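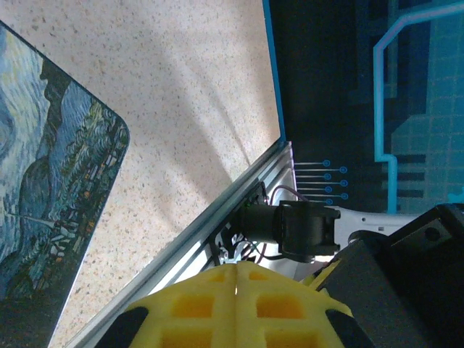

Câmera do punho, dedos fechados, tapete Noite Estrelada na bancada, perfil de alumínio ao lado.

30 de abril de 2022

Continuação do teste de correção de pose usando só a câmera do punho. A ideia da Hiba é usar o desenho do tapete como referência natural, sem marcador impresso, e comparar com o que o codificador do punho informa.

Conjunto de hoje: 1.397 quadros, 116 descartados por borrão de movimento. Limiar de nitidez igual ao de fevereiro, não mexi.

O tapete rende bem. As pinceladas do céu dão muitos pontos e eles se espalham. O granulado da bancada rende pontos também, mas quase todos se parecem entre si e o casamento erra de vizinho. Com as faixas de luz e sombra atravessando a bancada piora, o detector pega a borda da sombra como se fosse textura. O perfil de alumínio é o pior caso: os brilhos ao longo das ranhuras andam junto com a câmera.

Mascarei o perfil e os dedos. A máscara dos dedos precisou ser maior do que a do Usman, as aberturas da treliça amarela deixam passar luz e geram cantos falsos. O painel escuro com desenho de circuito ficou fora da máscara por enquanto. A grade quadriculada dele é repetitiva e desconfio dela.

Erro mediano com máscara: 4 mm. Sem máscara o filtro divergiu em duas sequências, as duas com o punho girado 90 graus.

Pendências:
- repetir com a persiana fechada
- Latifa: conferir o atraso entre imagem e codificador no registrador Sketcombe
- pedir à Brenda o script de máscara por cor
- rodar de novo só com a bancada, sem o tapete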